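Sorting Mixed Toothbrush Stock: Project Report
Marwa Ragab and Chun-hung Kwan
Supervisor: Periklis Alexiou 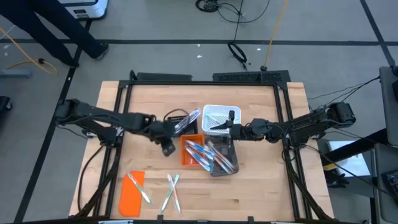
Our project looked at how a small hygiene charity could sort donated toothbrushes before they go into wash kits. The partner for the work was Wuta, which makes up kits for shelters and sends out 1000 of them a year. Donations arrive mixed, with adult, children's and travel brushes in one bag, and at present they are sorted by hand on whatever surface is free. We set out a butcher-block table with containers close together: an orange bin, a dark grey tray beside it and a white perforated basket behind. Brushes still in their clear wrappers overlap one another across the bin and the tray, and this overlapping became the main problem we studied.

Method

We used 133 brushes, nearly all of them packaged. Each trial began with the stock tipped out and ended when every brush was in a container. Hanane Hamdy timed the trials and Fouad Berrada checked the containers afterwards for mistakes. We compared two layouts. In the first, the containers stood side by side and touching. In the second, there was a hand's width between them. Trials were run in May over two afternoons.

Results

The touching layout was quicker to set up but gave more mistakes. Long packs came to rest over the rims, and it was not always clear which container a brush had been meant for. Fouad found 28 brushes in the wrong place with this layout, most of them near the join between two containers. With the gap, packs that missed fell on the table and were picked up again, so fewer were counted wrongly. The average time per trial was slightly longer.

The wrappers also mattered more than we expected. They are shiny and slide over each other, and a pile that looks stable can spread when one brush is pulled from the bottom. Taking from the top was slower at first but saved time later.

Problems

We had planned to sort by bristle hardness, but the marking is small and on some packs it was on the back. We changed to sorting by size and this is what the results refer to. We also had too few children's brushes to say much about them.

Recommendations to Wuta

Leave a gap between containers. Use deeper bins, at least as deep as a brush is long, so that packs can stand up. Keep loose brushes out of the packaged stock from the start. The trial sheets and the full table of timings are in Appendix 2.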